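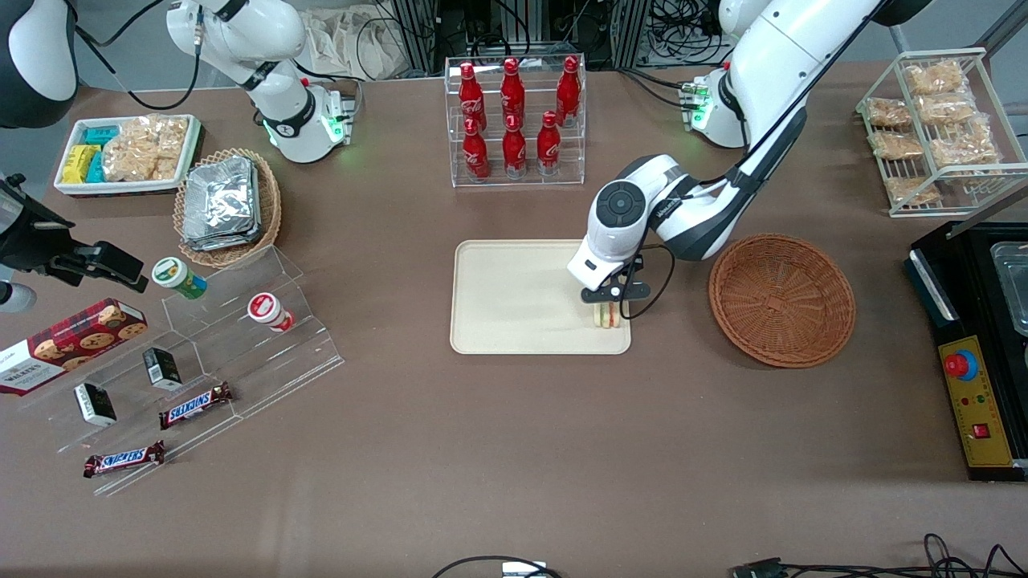
Before you load a Festance cell for the first time, the tray position has to be taught, and it has to be taught again any time the table is moved. The job takes 27 minutes if the arms are already warmed up. On our cell the tray is the rectangular beige one, and the arm that does the placing has to come down over it with a sandwich held between two black fingers, so both the height and the grip matter. Leave the rest of the table stocked while you teach. The bottle rack directly behind the tray is the thing the wrist is most likely to meet, and you want to find that out at low speed.

What you need

The pendant, a 2 mm hex key, a lint-free cloth, the tray, and one sandwich of the kind the cell will be serving. Bread from the day before is firmer and will give you a false grip width.

Step 1. Check the stop

Press the emergency stop and try to jog each arm. Neither should move. Release it, reset from the pendant and wait for the ready message. Keep the stop within reach for everything that follows.

Step 2. Park the other arm

Send the arm you are not teaching to its folded position. Do this from the menu, under Positions, and do not push it there by hand. The Stondolik controller keeps the last commanded angles and will try to go back to them.

Step 3. Look at the wrist cable

Jog the last joint slowly through its full range and watch the loop of cable beside the gripper. It should stay slack at both ends. If it pulls tight, loosen the clip with the hex key, let out a little cable and tighten it again. Josefina Figueroa replaced two of these cables last January, and both had worn through at the clip.

Step 4. Clean and zero the fingers

Wipe the inside faces with the cloth. Close the gripper on nothing, choose Zero, then open it fully. Crumbs on the faces will throw the zero off – wipe first, every time.

Step 5. Teach the corners

Set the speed to 9 percent. Bring the closed fingers down to just above one corner of the tray and save the point. Do the same at the other three corners in the order the pendant asks for them. If it reports a skew error, the tray has shifted and you start again from the first corner.

Step 6. Set the grip and release

Open the gripper, place the sandwich between the fingers and close in single steps until it holds without squashing the filling. Save the width. Lower it to the tray, save the release height, and open. The fingers should clear the bread on both sides before the arm lifts.

Step 7. Run it

Run the place routine at low speed, then at normal speed. Nia Bevan wants the new values written in the cell log with your initials, along with the old ones. After 400 cycles go back and repeat step 4.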